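Is a kayak day trip to Ekura worth it, or just a bus ride with paddles?

Posted by Audrey-Anne Paquette, 31 Oct 2024

Fluvden is advertising a full-day sea kayak trip out of Truno in February for 260 a head. They say "small groups", but the booking page lets you reserve up to 16 places on one date, and that doesn't sound small to me. There's also a line about "all gear included" – then a 100 deposit for the dry bag and spray skirt. Has anyone gone in winter and paddled the whole stretch to Ekura?
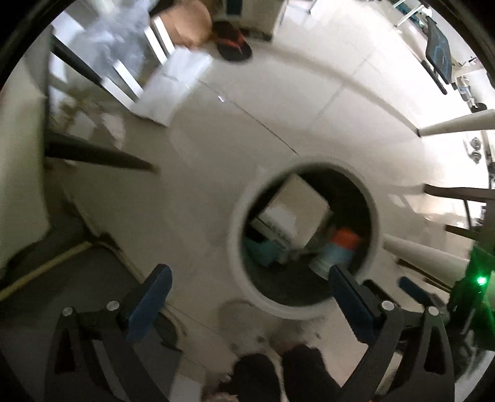 marlo_k says the whole stretch is only run when the wind stays down, and in February that's a coin toss. My trip turned back at the first headland and we spent the afternoon in the bay. No partial refund. The guide was good, I'll give them that. Ask for the turn-back policy in writing before you pay, and ask how many guides go out with a full group. I got the deposit back, but I had to email twice.

Okoro Paddler
Did it last year, loved it!! Great lunch. Bring gloves.

tidewatcher
I'd want to know what Okoro Paddler's trip had to do with February. Summer is a different route. For 300 you can hire a double and a private guide in Truno for the day, and then the start time is up to you. I'm not sold on either one in winter, but at least you'd know who you're paddling with.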